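How to write a submission to a public inquiry on environmental law

By Aarti Sengar

Most researchers who work on law and the environment will at some point be asked to respond to a call for evidence. The first one tends to take far too long. These are the steps I use, and the ones Renu Joshi and I go through with doctoral students before the July round of calls.

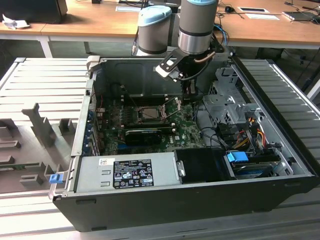
Reading time: 2 minutes

1. Read the terms of reference

Print them if you can. Underline every question the inquiry is asking and cross out the ones you have nothing to say about. You don't have to answer them all. A submission that deals properly with two questions is more use to the clerks than one that touches on fourteen.

Check what is out of scope as well. The Warkuten flood law inquiry ruled out individual compensation claims in its second paragraph, and still received a good number of submissions about little else.

2. Find out who will read it

Usually a small team of staff reads everything and prepares a summary for the members. Warkuten took in 3,819 responses, counting the short web forms. Your document will be read quickly, by someone with legal training or a policy background but probably not in your specialism. Spell out abbreviations, and give the full name of an Act the first time you mention it.

3. Write the summary first

Keep it under 300 words. Say who you are in a sentence, then set out your main points in the order of the inquiry's own questions. If you can't fit a point into two lines, it probably needs splitting.

I write this part before anything else and rewrite it at the end. Renu does it the other way round and her summaries are better than mine, so suit yourself.
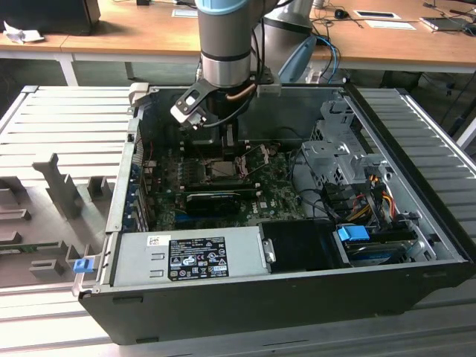
Once the summary is drafted, number the paragraphs in the main text. Almost every inquiry asks for this and it saves trouble later if you are called to give oral evidence. Number straight through from start to finish. Don't restart under each heading.

4. Set out the law, then the problem

For each question you answer, use the same order:

What the law says now, with the section number.
What happens in practice, with your evidence.
What you would change.

Keep the first part short. Staff can look up the statute. What they can't easily get is your interview material, your case survey or your reading of how another country handles the same point.

If you are relying on unpublished work, say so plainly and give the sample size. Check your ethics approval before quoting anyone. Submissions are normally published in full, and consent given for a journal article may not cover that. 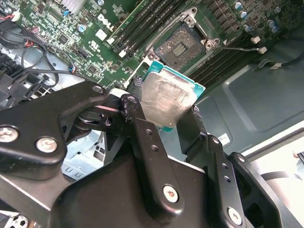

A processor held in a gripper, with the open socket on the motherboard behind.

5. Make recommendations someone could carry out

"The government should do more on coastal planning" will be skipped. Name the body, the power and the change you want. For instance: the planning authority should be required to publish its reasons whenever it departs from a flood risk assessment, and the duty should sit in the Act and not in guidance.

Draft wording for an amendment is welcome if you are confident about it. Put it in an annex. Ours for the Gautam review ran to 200 words and that was plenty.

6. Declare your interests

List funders, paid advice and any membership that bears on the subject. My fieldwork was paid for by the Dususska Fund, so that goes in the opening paragraph every time, even when the link seems thin.
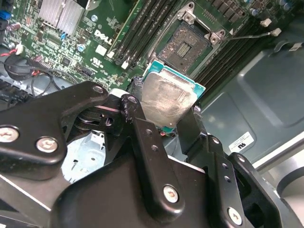 Streaks of leftover thermal paste on the metal top of a processor.

7. Check the format and send it

Look for the following before you upload:

File type (often a word-processor file, and PDFs may be refused)
Word limit, and whether footnotes count towards it
Personal addresses and phone numbers removed from the body
Your name and post in the file itself as well as on the form

Deadlines are often set for 5 pm or midday, not midnight. The Cistico portal, which several inquiries now use, times out if a form is left open too long, so fill it in from a saved copy. Keep the confirmation email.

Don't publish the text on your own site until the inquiry has accepted it as evidence. After that you can normally share it freely, with a link back to the inquiry's page.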